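Huststead Textile Reuse Program Enters Second Phase

The municipal clothing reuse program in Huststead will extend its collection service to the northern districts in January, according to its director, Zdeňka Hájek. In an interview at the program's offices on Baláž Street, she described the expansion as overdue.

"We have had requests from those neighborhoods since our first year," Hájek said. "The difficulty was never donations. It was sorting space and trained hands."

The program operates 35 collection points and supplies 20 partner organizations, among them schools, shelters and a hospital laundry service. Hájek, who worked in hospital purchasing before taking up her present position, said that demand from partners has changed considerably. Children's coats and work clothing are now requested throughout the year, while formal wear is seldom taken.

Asked what becomes of garments that cannot be worn again, she said that cotton knits are the most useful of them. Shirts with worn collars or torn seams are cut down and sold to workshops as cleaning cloths, under a supply agreement with the local firm Wandus.

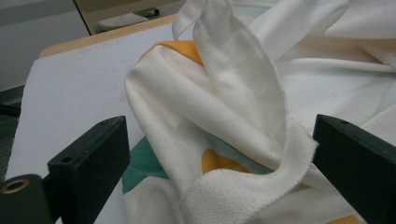 The agreement brings in enough to pay for one of the program's two delivery vans. Hájek would like it to cover both. "Wandus takes white and light colors at a better price than dark ones," she said. "We did not separate by color in the beginning, and we lost money by it."

Sorting is supervised by Radek Procházka, who joined the interview for its second half. He said that new staff spend their first month on a single category of clothing before moving to mixed loads. Zippers and metal snaps cause the most trouble, as they must be removed before cutting.

"People ask us whether a button is worth saving," Procházka said. "A full set is. We keep those in jars, and the school sewing classes collect them."

The expansion will require a second sorting hall. A lease has been signed for part of the former Flirkeck warehouse, where the heating is still being repaired. The hall will have room for 100 storage bins, and eight positions will be advertised once the repairs are complete.

Hájek acknowledged that some residents remain unsure what the program accepts. In the last survey, 139 respondents said they had thrown away clothing they believed was too damaged to donate. A revised leaflet will state that clean items are accepted in any condition, with the exception of shoes and pillows.

Collection times in the existing districts will remain unchanged.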